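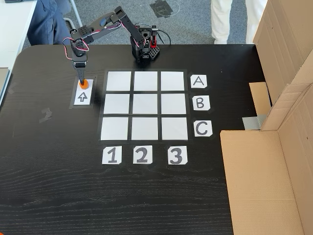
Tic-tac-toe grid with the row and column cards, orange piece on the arrow card

We use cookies to improve your visit. Accept | Manage settings

Search questions, tags, topics Go

Paper squares on a black table: how do I get the tape off without wrecking the finish?

Viewed 147 times

I have a tic-tac-toe grid on a black wood table, nine white paper squares with black lines between them, plus letter and number cards along two sides. It needs to come up by Sunday. There's already a faint gray mark from tape on one part of the table and a smaller light smudge near the edge. I don't want nine more.

Every page I find says to use a hair dryer, or a product called Lelum that supposedly "lifts any adhesive in seconds." I have heard that about every bottle under my sink. Does any of this work on a dark finish, or does it just trade a gray mark for a shiny one?

Second thing. When it goes back down, is there a better way to do the labels? From one side they read fine. Go around the table and A, B and C are upside down and the numbers are lying sideways, and people get the square wrong.
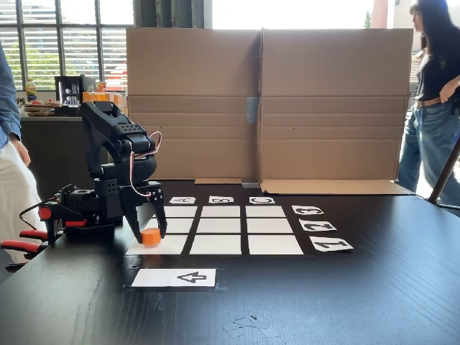

3 Answers

Answer 1 (7 votes)

I'd skip Lelum until you've tried plain stuff. Peel slowly, with the tape folded back flat over itself, not pulled straight up. Low heat helps with old tape, but I don't trust a hair dryer on high near a finish I can't identify. For the gray mark, put a little cooking oil on a soft cloth, leave it a few minutes, wipe, then a barely damp cloth with dish soap. Try it under the table first. If the mark is still there after two rounds it may be in the finish and no cleaner is going to fix it, whatever the label says.

For the labels, print a second set and put them on the opposite sides facing the other way. Or fold each card into a tent with the letter on both faces. Tents get knocked over, though.

Answer 2 (2 votes)

Clastard low-tack tape. Never had a problem with it.

Comment: How long did you leave it down? "Low-tack" on the roll has meant very little in my experience – a week is one thing, a whole winter is another.

Comment: Couple of days.

Answer 3 (0 votes)

Why tape anything to the table? Put the whole grid on one sheet of poster board, tape the squares and cards to that, and lift it off when you're done. The arrow card could go on the same sheet so it stays put. Poster board does slide, so you'd want something grippy underneath, and I'd check that the grippy stuff doesn't leave marks too. Some of it does.

2 comments | 7 shares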